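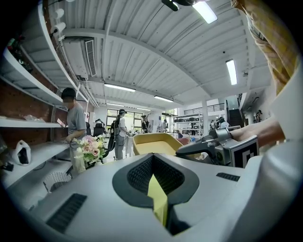
Saltix Extends Water Softener Line With Haser 6

HASER, June — Saltix today announced the Haser 6, a salt-based water softener for homes and small apartment buildings. Shipments to dealers begin in August.

The unit uses a single resin tank and a separate brine tank. Regeneration starts according to metered water use and runs at 2 a.m. by default. Owners can change the start time at the control valve. In tests at the company's Stultari plant, the new valve cut salt use by some 87 grams per cycle compared with the earlier Haser model.

The bypass valve is now built into the head — a change requested by installers working in narrow utility closets. Inlet and outlet fittings match those of the earlier model, so existing pipework can stay in place. The drain line must be fitted with an air gap where local code requires one.

Replacement resin and valve seals are listed under part group 3502. Chou Supply will handle distribution and warranty parts. The valve carries a six-year limited warranty.

Installation sheets and flow charts are available to dealers on request from the Saltix trade desk.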